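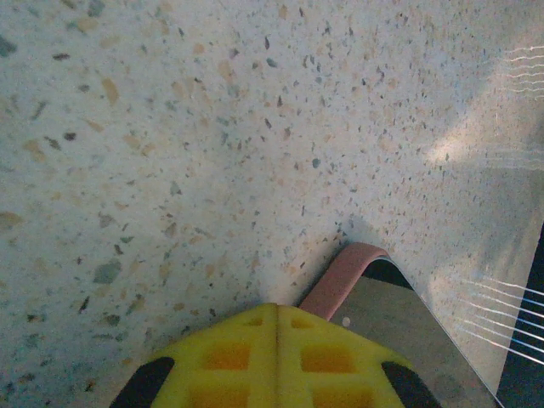 Slip resistance after handover: what the pendulum tells us
Speaker notes, Salamatu Yusuf

Opening
Thank the chair. Mention that Fahad Kiani did the site testing and will take the questions on the pendulum itself.
Scope is hard floors in public buildings. Carpet, vinyl and outdoor paving are out.

Slide 2: The problem
Most floors are tested once, before they are laid, on a clean sample in a lab. The result goes into the manual and stays there. The floor then gets years of foot traffic, grit, detergent and the odd coat of sealer. The number in the manual describes a surface that may no longer exist.
Pause here. People usually want to write this down.

Slide 3: Sites
Two buildings: the Landholm library and the Wovgate clinic. Terrazzo in both, laid by different contractors. Landholm is cement-based, Wovgate is resin.
513 readings in total, wet and dry. Testing began in March, before opening hours, so that the cleaning film from the night before was still in place.

Slide 4: Method
Pendulum with the standard rubber slider. Slider conditioned before each location. Three directions at each point, as polishing marks can give a lower value one way than the other.
Say clearly that we did not wash the floor first. Some of the audience will object. The aim was the floor as people walk on it.

Slide 5: Wet results
Dry values were fine everywhere. Skip quickly.
Wet values at Landholm fell by 9 points between the reading room and the entry. The entry gets the most traffic and the most mopping.
Lowest single wet reading in the set was at Wovgate, beside the lifts. Retested, same result.
Do not read out the table.

Slide 6: Detergent residue
34 points were rinsed with clean water and tested again. Almost all improved. The Wovgate cleaners were using Vavex at the heavy-soil dose for daily work. Dose was the issue and the product was within its label.

Slide 7: Roughness
Surface roughness is a useful cross-check but a poor substitute. Žukauskas, the meter we hired, gave steady readings on the matrix and scattered readings across chip edges. Take several and report the spread.

Slide 8: What to ask for
Wet pendulum test at handover, in place, then yearly at entries and lifts.
Written dilution rates on the wall of the cleaner's store.
No sealer without a trial patch and a wet test.

If time is short, drop slide 7. Fahad has the full data set and the colour-coded floor plans on his laptop.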